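Dorudov Finishing, Packing Hall
Monthly walk-round, July
Area: Line 3, Gratell arm and hand-packing bench
Inspector: Arnar Riis
Shift contact: Asger Snorradóttir

Marks: OK / FIX / TALK. "Talk" means the equipment is fine and the people are unhappy, or the other way round.

1. Guarding and access

1.1 Gate interlock stops the arm when opened. OK
Tried it twice. The arm stopped, and so did every conversation in the hall.

1.2 Emergency stops clear and reachable. FIX
The one on the bench side has a coat hook over it. The hook predates the robot and has seniority, but it has to go.

1.3 Floor markings visible. OK
Repainted. People still walk the old route, which now ends in a fence. Suggest moving the water cooler so there is less to walk toward.

2. Bench work

2.1 Bench height adjustable for each packer. FIX
Crank handle missing. The bench has been set at Asger's height for months. Asger is tall.

2.2 Lifting under limits. OK
Full totes now go from the arm to the conveyor. Three packers told me their backs are better. The same three told me their necks are worse from watching the status screen, so see 2.3.

2.3 Screen at eye level. TALK
It was hung for visitors. Lower it or tilt it.

2.4 Job rotation happening as planned. TALK
On paper, two hours packing and one hour tending the arm. In practice tending goes to whoever is best at clearing a fault, and she hasn't packed a box since Tuesday. She would like to. Packing has company and a radio.

3. Pace and noise

3.1 Cycle rate posted. OK
188 picks an hour, on a laminated sheet. Bittencourt, who installed the line, call this a machine figure only. Somebody has written the bench's own number under it in pen. Please remove the sheet or give the bench a better pen.

3.2 Breaks covered. FIX
The old line stopped for breaks and the new one doesn't. Relief is one person for 13 packers. Rota to be redone before the next walk-round.

3.3 Fault alarm audible over hall noise. OK
Very. Asger asks if it could be a different tune.

4. Training

4.1 All tenders signed off on fault clearing. FIX
Two signatures missing from the night crew. Both have been clearing faults anyway, and well. Train them, sign them off, and pay the tender rate from the day they started.

4.2 New grips tried in the Skeletti simulator before they go to the floor. OK
Packers now sit in on this. Last quarter they were shown the results afterward, with cake.

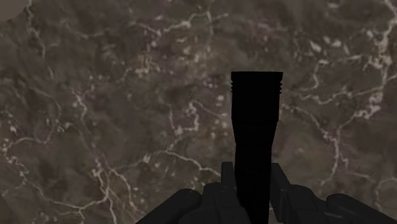
GRIP REVIEW / SIMULATOR

5.1 Part held between both fingers. OK
Black cylinder, clamped near its narrow lower end, ribbed end free. Asger would hold it higher up, nearer the wide part, and has said so in the log. Programmer to answer in writing.

5.2 Part easy to tell from the gripper on screen. TALK
Black on black. Ask for a brighter part color in the render.

5.3 Background suitable. TALK
Veined marble. Our benches are gray steel with tape on them. Morale would not survive the comparison.

5.4 Packer comments recorded before release. OK
36 entries in the log, most of them about the coat hook.

Next check: bench crank, break rota, item 5.1 reply. Copies to the bench and the night crew, on paper, please.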